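The List

Roswitha Hubmann had paid for 3000 names and she didn't believe in half of them.

"They're verified," said Erdal. He had the Bornora brochure open on his knee. "Every October."

"Verified by whom?"

He turned the page over, then back. It didn't say.

She scrolled down to the health authorities. There was a deputy director in Treda with no phone number and a procurement officer in Hisby whose email address belonged to a bakery. She picked a name from the middle of the screen, Chaiwat Boonyarit, Surgical Purchasing, and dialled. 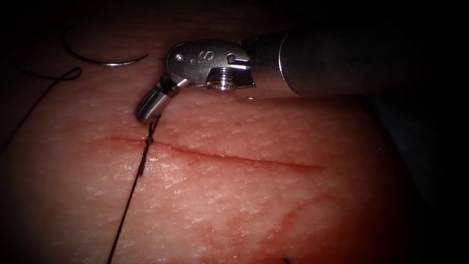

A robot arm holding suture at a knot, above a long red incision.

"Boonyarit," said a man.

Roswitha hadn't planned for anyone to answer. "You're in a directory," she said. "I'm checking whether it's any good."

"What does it say I do?"

She read him the entry.

"I left that job before my daughter started school," he said. "She's at university. I've asked them to take me out. They send me an offer for the new edition instead."

"Did you ever buy it?"

There was a pause on the line.

"Once," he said. "I wanted to see if I was still in it."

She thanked him and hung up. Erdal was waiting with his pen over the renewal form.

"So the number works," he said.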